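Who Gets Heard at Work? Our group report for the Business and Organisations module
Written up by Emese Vida

I'll be straight, I wanted to do our project on advertising. Tamás Bozsik wanted to do language at work, he got in first with the form, and so I spent most of May reading staff handbooks (there are a lot of staff handbooks in the world). I ended up liking it far more than I expected!

Our question was whether firms that hire people with lots of different first languages do anything to help them talk to each other once they're through the door. We picked two companies. Solaser makes cutting equipment and has 457 staff on one site. Hivora handles bookings for small hotels, has 1,652 staff, and most of them never meet in person. Enikő Takács did the Solaser interviews and I did the Hivora ones, mainly over the phone in my lunch hour.

Solaser first. The rule there is that meetings are in English, full stop, and Enikő's notes show how that plays out. The people who grew up speaking English did most of the talking, and several others told her they save their ideas up and email them afterwards. One engineer said she writes her points out the night before, and by the time there's a gap the meeting has moved on. Her manager, Ferenc Bíró, was very open about it. He'd always thought of his team as quiet, and then he sat with them at lunch.

Hivora does it another way. Every team meeting has a shared page where you can write in any language you like, and whoever is chairing has to read the page out before anything gets decided. I loved this idea. It does make meetings longer, and two of the people I rang grumbled about that, but they also said they wouldn't go back. Magdolna Kocsis, who looks after training there, let us have the comment totals for one quarter: 3,129 comments, with more of them in Portuguese than in English. We haven't got anything to compare that with from before the shared page came in, so please don't read too much into it (our tutor has already told us off for doing that in the first draft).
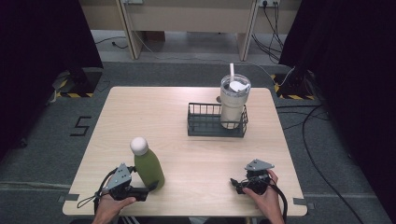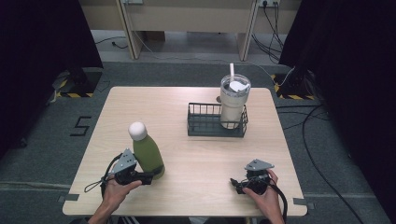
The green bottle and the wire basket on the table.

What we'd do differently: talk to more people who had left. Everyone we interviewed still worked at the firm, and someone who found the meetings miserable may well have gone by now. Tamás did write to a few former Solaser staff and got one reply, very polite, saying no thank you. I'd also have liked to ask about pay and promotion, but Solaser wouldn't discuss either and Hivora sent us a leaflet.

The interview questions are in Appendix A and Enikő's seating plans are in Appendix B. My phone notes still need typing up, so ask me if you want to see them before then.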